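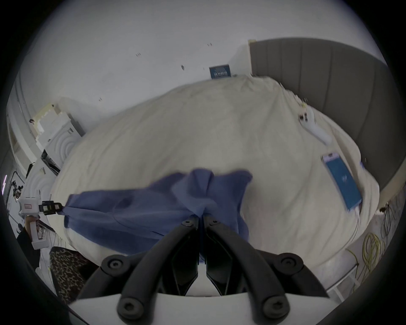

간호 인수인계 표준화와 병동 적용 경과
발표자 노트 (구두 발표용, 배포 자료와 별도)

발표: 그렐턴 병원 간호부 교육담당
좌장: Aino Lindqvist
질의응답 포함 40분

슬라이드 1. 인사 및 발표 범위

안녕하십니까. 그렐턴 병원 간호부에서 교육을 담당하고 있습니다. 오늘 발표에서는 본원이 지난 두 해 동안 추진한 근무교대 인수인계 표준화 사업의 경과를 보고드리겠습니다. 발표의 범위는 일반병동의 근무조 간 인수인계로 한정합니다. 수술실과 회복실 사이의 인계, 타 기관 전원 시의 인계는 별도 지침에 따르므로 오늘은 다루지 않습니다.

(좌장 소개가 길어질 경우 이 슬라이드는 첫 문장만 읽고 넘어갈 것.)

슬라이드 2. 사업의 배경

본원은 300병상 규모의 종합병원이며, 일반병동은 3교대로 운영됩니다. 사업 이전에는 병동마다 인수인계 방식이 서로 달랐습니다. 내과계 병동은 간호사실에서 전체 환자를 구두로 인계하였고, 외과계 병동은 수기 메모를 중심으로 담당 환자만 인계하였습니다. 병동을 옮긴 간호사가 새로운 방식에 적응하는 동안 투약 시간 변경이나 금식 지시와 같은 사항이 늦게 전달되는 사례가 보고되었습니다.

간호부는 4월에 실무 작업반을 구성하고 기존 인계 양식을 모두 수집하였습니다. 같은 항목을 병동마다 다른 명칭으로 적고 있었고, 약어의 의미가 일치하지 않는 경우도 있었습니다. 작업반의 첫 두 달은 용어를 정리하는 데 쓰였습니다.

슬라이드 3. 사전 조사

양식을 개정하기에 앞서 인수인계 관찰 조사를 실시하였습니다. 관찰 대상은 총 489건의 환자별 인계였습니다. 관찰자는 해당 병동에 소속되지 않은 간호사로 하였으며, 관찰 중에는 질문이나 조언을 하지 않도록 하였습니다.

이 가운데 219건에서 인계 도중 한 차례 이상의 중단이 있었습니다. 전화 응대가 가장 많았고, 호출벨 대응과 보호자 문의가 뒤를 이었습니다. 중단 이후 인계를 재개하면서 직전에 언급하던 항목을 건너뛴 경우도 확인되었습니다. 다만 본 조사는 항목의 누락 여부를 기록한 것이며, 누락이 환자에게 미친 영향을 측정한 것은 아닙니다. 이 점은 질의응답에서 자주 나오는 질문이므로 미리 말씀드립니다.

(잠시 멈춤. 수치를 다시 읽지 말고 다음 슬라이드로 이동.)

슬라이드 4. 표준 양식의 구성

개정 양식은 상황, 배경, 사정, 권고의 순서를 따르는 SBAR 구조를 기본으로 합니다. 청중 다수가 이미 사용하고 계실 것이므로 구조 자체에 대한 설명은 생략하고, 본원에서 조정한 부분만 말씀드리겠습니다.

첫째, 환자 확인을 양식의 맨 앞에 두었습니다. 인계자와 인수자가 이름과 등록번호를 함께 확인한 후에 상황 항목으로 넘어갑니다.

둘째, 사정 항목에 직전 근무조의 상태와 비교하여 변화가 있는지를 표시하는 칸을 추가하였습니다. 활력징후 수치는 전자의무기록에서 확인할 수 있으므로 구두 인계에서는 변화의 방향과 그에 대한 간호사의 판단을 전달하도록 하였습니다.

셋째, 권고 항목은 다음 근무조가 수행할 업무와 예정 시각을 함께 기재합니다. '경과 관찰 요함'과 같은 표현은 사용하지 않도록 하고, 무엇을 어느 간격으로 관찰할 것인지를 적도록 안내하였습니다.

양식의 초안은 Salminen 병동에서 먼저 사용하였습니다. 당시 초안은 두 쪽이었으나 병동의 의견을 반영하여 한 쪽으로 줄였습니다. 삭제된 항목의 목록은 배포 자료 부록에 있습니다.

슬라이드 5. 병상 옆 인계

인계 장소에 관한 사항입니다. 본원은 낮 근무와 저녁 근무 사이의 인계를 병상 옆에서 시행하고 있습니다. 환자가 본인의 치료 계획을 듣고 정정하거나 질문할 수 있도록 하기 위한 것입니다. 수액 주입 속도, 배액관, 피부 상태와 같이 직접 보아야 하는 항목은 두 간호사가 동시에 확인합니다.

밤 근무에서 낮 근무로 넘어가는 오전 7시 인계는 환자의 수면을 고려하여 병실 밖에서 구두 인계를 마친 후 병실을 순회하는 방식으로 하였습니다. 이 시간대의 운영은 병동 간 차이가 아직 남아 있습니다.

다인실에서의 정보 보호에 대해서는 여러 차례 논의가 있었습니다. 진단명의 최초 고지 이전 사항, 감염 관련 검사 결과, 가족관계 및 사회적 사정에 관한 내용은 병상 옆에서 언급하지 않으며, 간호사실에서 별도로 인계합니다. 환자가 병상 옆 인계를 원하지 않는 경우에는 그 의사를 기록하고 따릅니다.

슬라이드 6. 교육 과정

교육은 이론 강의와 모의 인계 실습으로 구성하였습니다. 실습 사례는 Aleksi Kokkonen 수간호사가 작성하였고, 낙상 위험 환자, 수술 후 첫날 환자, 퇴원을 앞둔 만성질환 환자의 세 가지입니다. 참가자는 인계자와 인수자의 역할을 모두 수행합니다.

인수자 역할에 대한 교육을 강조하고자 합니다. 기존의 교육은 인계자가 무엇을 말해야 하는지에 집중되어 있었습니다. 개정 과정에서는 인수자가 핵심 내용을 되풀이하여 말하고, 불분명한 사항을 그 자리에서 질문하는 연습을 포함하였습니다. 신규 간호사의 경우 선배 간호사에게 질문하는 것을 부담스러워한다는 의견이 있어, 질문 문구를 양식 하단에 인쇄하였습니다.

슬라이드 7. 시행상의 어려움

적용 과정이 모든 병동에서 순조로웠던 것은 아닙니다. Hurkska 병동에서는 시행 초기에 인계 시간이 길어져 초과근무가 늘었다는 의견이 제출되었습니다. 해당 병동은 담당 환자 배정 방식 때문에 인수자 한 명이 여러 명의 인계자를 차례로 기다려야 했습니다. 배정표를 조정한 이후 대기에 관한 의견은 줄었으나, 결원이 발생한 날에는 여전히 같은 문제가 나타납니다.

전화 응대로 인한 중단을 줄이기 위하여 인계 시간 동안 병동별로 응대 담당자를 한 명씩 지정하였습니다. 인력이 적은 저녁 시간대에는 담당자를 두기 어려운 병동이 있으며, 이에 대한 해결 방안은 마련하지 못하였습니다.

(시간이 부족하면 두 번째 문단은 생략 가능. 질의응답에서 답변.)

슬라이드 8. 향후 계획

다음 단계로 관찰 조사를 동일한 방법으로 다시 실시할 예정입니다. 사전 조사와 비교할 수 있도록 관찰표의 항목은 변경하지 않습니다. 아울러 Cina 재활센터로 환자를 보낼 때 사용하는 간호정보지의 용어를 병동 양식과 맞추는 작업을 협의하고 있습니다.

양식 원본과 관찰표는 교육 목적에 한하여 제공해 드립니다. 요청은 간호부 교육담당 앞으로 보내 주시기 바랍니다.

질의응답 대비 메모

전자 양식 전환 여부: 검토 중이며 일정은 확정되지 않음. 종이 양식은 환자 정보가 포함되므로 근무 종료 시 병동 내 파쇄함에 폐기함.

간호조무사의 참여: 병상 옆 인계에는 참석하지 않으나, 식사 및 이동 보조에 관한 사항은 권고 항목에서 따로 전달함.

환자 만족도 자료: 별도 조사를 시행하지 않았으므로 수치를 제시하지 말 것.

중환자실 적용: 본 사업의 대상이 아님. 문의자에게는 발표 후 개별 안내.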